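Facilities > Checklists > Folding furniture > Slatted tables

Folding table check, Kanard building, ground floor
Revised January. Use one sheet per table.

1. Legs and feet
Open the table fully and set it on a hard floor. All feet must touch. Press down on each corner in turn.
Result: pass. Slight rock at one corner on the first attempt, gone after refolding.

2. Joint clips
Check each clip at the leg crossings for cracks and play. Replace the clip if it turns freely by hand.
Result: pass. The spare clips supplied by Lullodar are 6 mm and do not fit this model. Order from Ravn.

3. Slats
Run a gloved hand along each slat. Look for burrs, bent ends and missing caps.
Result: pass with comment. One end is scuffed. Filed smooth.
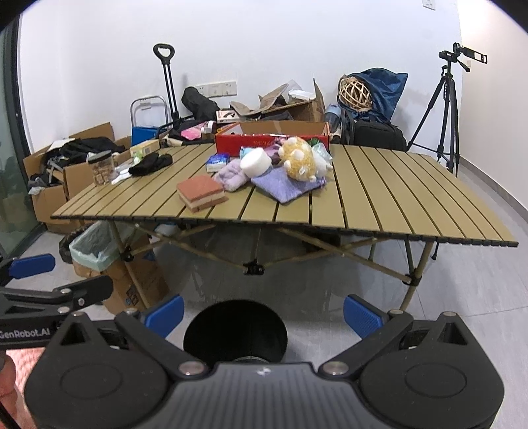

4. Load and contents
The load limit for tables of this type is 16 kg, spread evenly. Point loads in the middle of the top are to be avoided. Glass is the item that needs most attention on a slatted surface, as a narrow base can sit across a gap and tip. The biscuit jar near the left edge of the table should be moved inwards, at least 200 mm from any side. Soft goods such as the knitted glove, the cloth and the plush toys carry no weight risk but can hide the gaps. White scraps beside the jar to be cleared.
Result: action required. Recheck Thursday.

5. Clearance
Keep 1000 mm free on the side used for access. Do not stand the table on a mat.
Result: pass.

6. Folding and storage
Clear the top before folding. Keep fingers away from the crossing point. Store flat, strap fastened, on the lower shelf in the Werar store.
Result: not checked, table in use. The strap was reported frayed at the last inspection and a new one is still on order.

Overall: fit for use, subject to item 4.

3 comments | 2 shares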